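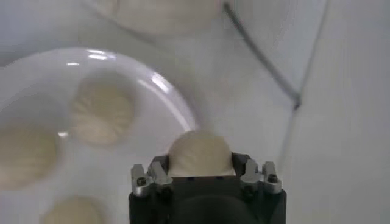

Progress report no. 4 to Usosia: teaching by hand, dumpling station
Aug 11, 2021

Hi Viera,

You asked for something a bit less dry than the last report, so you're getting me instead of Vlastimil (he's done the budget sheet, which is attached, and he sends his regards). It's been a good stretch. We're onto dumplings at last!

Where we've got to

When I last wrote, we were still moving wooden blocks from one tray to another and feeling pretty pleased with ourselves. Blocks forgive you. You can squash a block as hard as you like and it comes back tomorrow looking the same. Dumplings are soft, round and pleated, no two have quite the same shape, and the gripper has to hold one between its fingers firmly enough to carry it and gently enough that it still looks like something you'd serve.

So the task for this phase is moving dumplings on and off a white plate, one at a time, with a person driving the arm the whole way. We now have 2941 demonstrations saved, and 600 of those are dumplings. The rest are the blocks, plus a run of bread rolls that Kamil insisted on as a halfway step. He was right about the rolls, and I've told him so.

How we show it the task

We've tried both ways you funded. With hand guiding, you take hold of the arm and walk it through the movement yourself. It's lovely for the big sweeps and everybody picks it up in a few minutes, but your own forearm keeps wandering into the wrist camera's view, and it's hard to be delicate at the fingers when you're shoving the elbow along at the same time.

Remote control took longer to learn. Oľga was the first to get properly good at it. She comes in slowly from above, stops, closes a little, waits, and closes a little more. Mine were much jerkier until I sat beside her for an afternoon and copied the waiting. We've dropped my first 100 dumpling runs from the training set, and I can't say I argued very hard to keep them.

For now we're using remote control for the pick and the put-down and keeping hand guiding for the long carries. Marek wrote the bit of software that stitches the two together, and it's held up well apart from one morning when it saved everything backwards.

What's been harder than expected

The plate, mostly. It's glossy, and the rim throws bright reflections straight up into the wrist camera. We've moved the lamp twice and I'm still not happy with it. A matte plate would fix it, but the folks at Husbridge serve on shiny white ones and I'd like the robot to learn on what it'll meet there - so we're sticking with it and changing the lighting between sessions on purpose.

The other headache is crowding. With a few dumplings well spaced on the plate there's plenty of room for the fingers. Push them together and even Oľga bumps the neighbours. We've left crowded plates out of this round.

Also, flour gets into everything. I now clean the fingers at the start and end of each session, and Marek has asked me to stop using his good brush.

What's next

The first trained version runs on its own later this season, with someone's hand on the stop button. I'd like to get to crowded plates by November, then take the whole setup over to the Husbridge kitchen for a proper go.

Two things I need from you. Could you confirm we can shift the leftover travel money into a second set of fingertips? Vlastimil has marked the line in the sheet. And would you like to come and drive it yourself? Bring an old shirt.

Cheers from all of us on the Dalier project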